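Guides > Odd Beliefs > Checking a doomsday story

Print this page | E-mail this page

How to check a "world is ending" story before you pass it on

My cousin sent me another one last week, all capitals, with a comet in it this time. I get loads of these (I've kept a folder since 2000, when my computer was supposed to eat itself at midnight) and I've got quite quick at picking them apart, so here's how I do it.

First, find the date. Copy the scariest sentence, stick it in quote marks and search for it. You'll often find the same words attached to a different year! The comet one had been round 2 times already with the year swapped.

Next, look for who said it. "Scientists warn" is no good to you, you want a name and somewhere they work. Then go and read what that person wrote, all of it, right to the boring bit at the bottom.
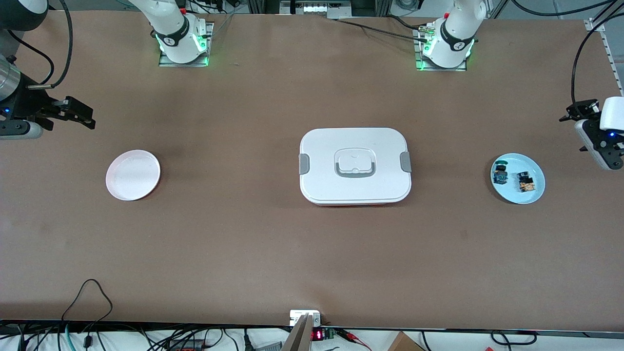

What if the story quotes an old prophecy? Look for the earliest printed copy you can find, and see whether the line is in it.

I had one that swore blind it came from a book of 1577. Rawan Smadi, who is far more patient than me, went through a scan of the thing over a weekend and the verse wasn't there. The oldest copy we could dig up was on a message board called Wekside, posted by somebody selling tinned food!

Polls are trickier. Get hold of the exact question people were asked, because "in your lifetime" and "in the next 5 years" are miles apart and headlines mix them up all the time.

If you've done all that and you're still stuck, leave it a day and then look again. Ziad Nimri keeps a list of the old favourites on his Udico page, so try there as well.

Last updated August 27, 2019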